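Clornidley simulation cell - progress report to Prilard
Reporting period: January to 2023-07-25
Prepared by: Henryk Kołodziej
Reviewed by: Barbara Jakubowski

1. Status

The cell is running on the new host and the navigation work in package 4 has restarted. Of the open faults listed in the previous report, all but two are closed. The remaining two are the door hinge limits and the depth noise model, both covered below. Spending is within the approved budget line for the period. No change to scope is requested.

For the benefit of readers new to the file: "the cell" means the simulated mobile base and arm, the set of indoor environments it drives in, and the host machine that renders and steps them. The physical Ismont base at Nowicki is a separate item and is reported by that team.

2. Host and software

The host was rebuilt in the first half of the period. The old install had been patched in place several times and two versions of the physics library were present on the path. Which one loaded depended on how the run was started, so results from the scheduler and results from a terminal session did not match. The rebuild uses a single locked environment. The lock file is under version control and the scheduler refuses to start if the installed versions differ from it.

After the rebuild, the regression set of 81 episodes was run twice from the same seeds. The base trajectories matched in both passes. Arm joint logs matched except in episodes with sustained contact, where there is small drift after first touch. This is the known behavior of the contact solver when threading is on. Threading is now off for regression and on for bulk runs.

Disk usage was the other host problem. Full-rate logs were filling the scratch volume overnight and the run would stop without a clear error. Logs are now compressed at episode end and a run will not begin with less than 40 GB free.

3. Environments

The environments are residential interiors assembled from a shared object library. Most of the labor this period went into collision geometry. Objects came in with visual meshes only, or with a single convex hull that did not follow the visible shape. Long thin items were the worst case. A hull wrapped around a handle and a wider foot gives a solid cone, and the planner then keeps the base well clear of space that is free. 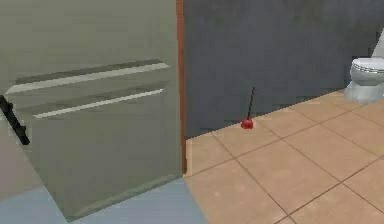

Bathrooms and other small rooms were given priority, as the margins there are the smallest and an inflated hull is enough to close off a route. Each thin object is now split into separate primitives for shaft and end. Fixtures such as toilets are decomposed into convex pieces with the pedestal handled separately from the bowl, so that the base can use the floor space beside it.

Doors remain open as fault D-8. Hinge limits in the source files are inconsistent: some are in degrees, some in radians, and a few have no upper limit. A door with no limit can rotate into its own frame when the base pushes it, and the solver then returns very large forces. A converter has been written and handles the unit problem. The missing limits have to be entered by hand after checking each door against its frame. Barbara has done the doors in the regression set. The rest of the library is not done.

Floor transitions were also checked. Where two floor finishes meet, the meshes did not always share an edge height, and a step of a few millimeters was enough to produce a jolt in the wheel model. Floor collision is now one flat plane per story, independent of the visible floor meshes. Friction is set per region on that plane.

4. Base and arm model

The arm model was re-exported from the Ismont drawings. The earlier export had the inertia of the second link expressed in the wrong frame, which showed up as a slow sag when the arm was held out level. With the corrected values the hold test passes at the original controller gains, and the temporary gain increase reported last time has been removed.

Wheel slip parameters were refitted against driving logs supplied by Nowicki. The fit is good on straight runs and acceptable on turns in place. It is poor on slow arcs while the arm is moving. We believe the cause is load transfer between the wheels, which the present model ignores. A fix is possible but would slow the simulation, and we propose to leave it until the grasp work shows a need.

5. Rendering and sensing

The depth renderer and the color renderer are now driven from the same camera pose. Previously depth lagged by one physics step - small at normal driving speed, but visible as a double edge on furniture legs when turning. The pose is latched once per step and passed to both.

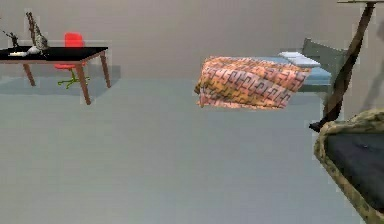

Exposure has been fixed for all rooms. Automatic exposure was making plain walls drift in brightness as the base turned, and the detector was picking up on that drift. Light sources are unchanged. Shadow quality was lowered one setting in bulk runs after a comparison showed no difference in detector output.

The depth noise model is the second open fault. It adds the same noise to every surface regardless of material or angle, and real sensors do worse on glossy dark surfaces and at grazing angles. Calibration data for this has been requested from Nowicki.

6. Routine upkeep

A short maintenance routine is now in place. The regression set runs after any change to the lock file, the robot description or the object library. Scratch is cleared weekly by script. Any object edited by hand gets a note in the change log with the reason and the name of the person who did it. The log was started late, so edits made before the rebuild are only partly recorded.

One outage occurred in the period. A failed fan caused the graphics card to throttle and episode times roughly doubled before the temperature alarm was noticed. The fan was replaced from stock. The alarm now goes to the shared mailbox as well as the host console.

7. Next period

- Close D-8 by entering the missing hinge limits across the library.
- Replace the uniform depth noise with a model that depends on angle and material, subject to receipt of the Nowicki data.
- Begin grasp trials on tabletop items, starting with rigid objects.
- Repeat the wheel slip fit if new logs become available.

The main risk is the calibration data. If it arrives late, grasp trials will start with the present noise model and the affected episodes will be rerun afterwards. Host time for the rerun is available within the current allocation.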